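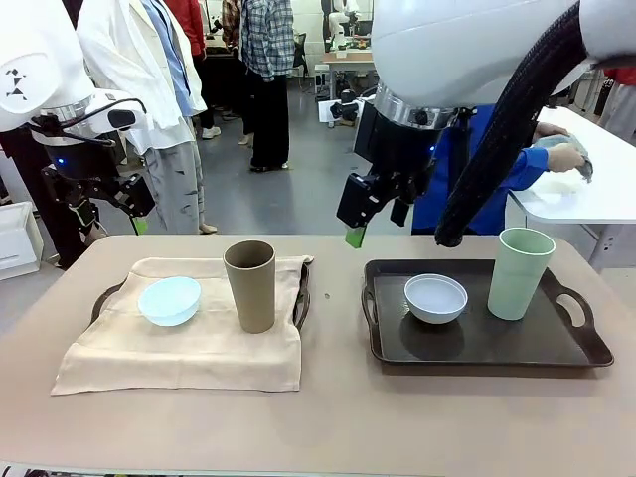

Companion Animal Behavior, Unit 8
Handout: What do dog sleep claims rest on?

Read this before the discussion section. Bring the Clarcombe survey with you, marked up.

Owners are told a lot about sleep. A raised bed calms an anxious dog. A covered crate makes puppies sleep through the night. Small breeds need more rest than large ones. You will find all three on shelter leaflets and on the backs of packages, usually with no source. Some may be true. Your job this week is to ask how anyone would know.

1. Who did the measuring?
The Clarcombe survey collected 3,034 owner questionnaires. That sounds like a lot of dogs. It is a lot of owners, most of them asleep during the hours they were asked to report on. An owner who says the dog "slept well" may mean only that the dog didn't wake anybody up. A large sample does not fix a bad question.

2. What counts as sleep?
The Grirnach study put activity collars on 165 dogs in home settings. Better, but a collar records movement. A dog lying still with its eyes open, listening to the hallway, scores the same as a dog in deep sleep. The authors admit this on page 2 and then write "sleep" for the rest of the paper. Cross it out and write "stillness" wherever it appears, then see which conclusions you still believe.

3. Compared with what?
The Javstead shelter trial gave new beds to one wing and left the other alone. Dogs in the first wing barked less. They also had staff coming in to fit the beds and check on them, and extra visits alone might quiet a kennel. No one gave the second wing the visits without the beds. Until someone does, I would not spend shelter money on this result.

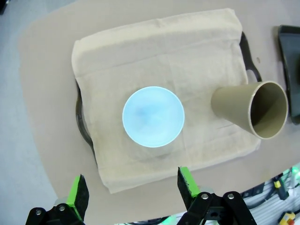

Pale blue cup on a folded cloth, seen from above.

4. Does size matter?
The Murín review says small dogs sleep longer. Look at the ages. The small dogs in its sources were older on average, and older dogs of any size tend to rest more during the day. The review mentions age once, in a footnote, and makes no adjustment for it.

For section
Pick one claim about dog sleep from a leaflet, a package or a website. Write one page on what evidence would be needed to support it and what evidence is offered. "My dog does this" is a fine place to get an idea and a poor place to stop. Do not use the crate claim, we will do that one together.

Pages are due September 15, 2021, at the start of section. Late pages lose a grade.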